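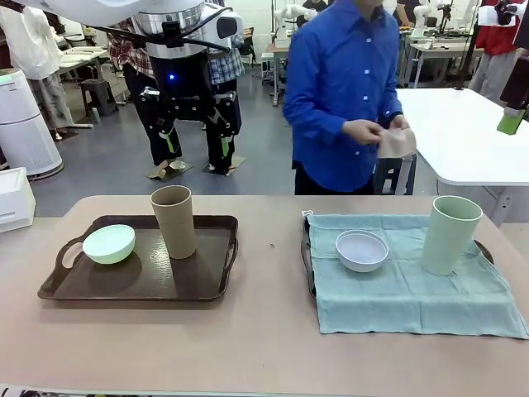

제목: Re: [주민메일링] Shearer 고가도로 철거안 의견 수렴
날짜: 08/06/2012

먼저 보내주신 메일 잘 읽었습니다. 몇 가지는 동의하고 몇 가지는 사실관계가 다른 것 같아 적습니다.

> Shearer 고가를 철거하면 Grurov 쪽에서 시내로 들어오는 차들이
> 전부 우리 동네 골목으로 빠집니다. 2월 설명회 때도 시에서는
> 우회도로 얘기만 했지 언제까지 만든다는 말은 없었습니다.
> 보수해서 계속 쓰자는 안에 서명해 주셨으면 합니다.
> 지금까지 415명이 서명했습니다.

우회도로 일정이 없다는 지적은 맞습니다. 저도 2월 설명회에 갔는데 담당자가 "예산 확정 후 공지"라고만 답했습니다. 이 부분은 서명과 별개로 시에 서면 답변을 요구해야 한다고 봅니다.

다만 보수안에는 찬성하기 어렵습니다. 설명회 자료 7쪽을 보면 보수를 해도 4년 뒤에 상판을 다시 교체해야 하고, 그 공사비는 이번 예산에 들어 있지 않습니다. 그때 가서 또 차로를 막고 공사를 하게 됩니다. 철거안은 처음에 돈이 더 들지만 같은 공사를 두 번 하지는 않습니다.

골목으로 차가 몰린다는 걱정도 자료와 조금 다릅니다. 시에서 조사한 아침 출근 시간 통행량은 시간당 627대인데, 이 중 상당수가 Skistach 사거리에서 이미 큰길로 빠집니다. 나머지가 어디로 가는지는 자료에 없습니다. 그래서 저는 철거 여부보다 Grimine 초등학교 앞길 일방통행 지정을 먼저 요구하는 게 순서라고 생각합니다. 그 길은 지금도 인도가 한쪽밖에 없고 등교 시간에 차가 양방향으로 다닙니다.

제안은 이렇습니다. 서명지를 제출하기 전에 문구를 "보수안 지지"에서 "우회도로 일정 및 통학로 대책 확정 전 착공 반대"로 바꾸면 어떨까요. 철거에 찬성하는 분들도 그 문구라면 서명할 수 있습니다. 저도 하겠습니다. 이미 서명하신 분들께는 문구가 바뀐다고 따로 알려서 동의를 다시 받아야 할 겁니다.

그리고 시의원 사무실에 보낼 질의서 초안을 쓰고 있습니다. 통행량 조사를 어느 지점에서 했는지, 공사 중 버스 노선은 어떻게 되는지 두 항목은 넣었습니다. 더 넣을 내용이 있으면 이 메일에 답장으로 달아 주세요. 설명회 자료 파일이 없는 분은 말씀하시면 보내드리겠습니다.

Grurov 2단지 주민 드림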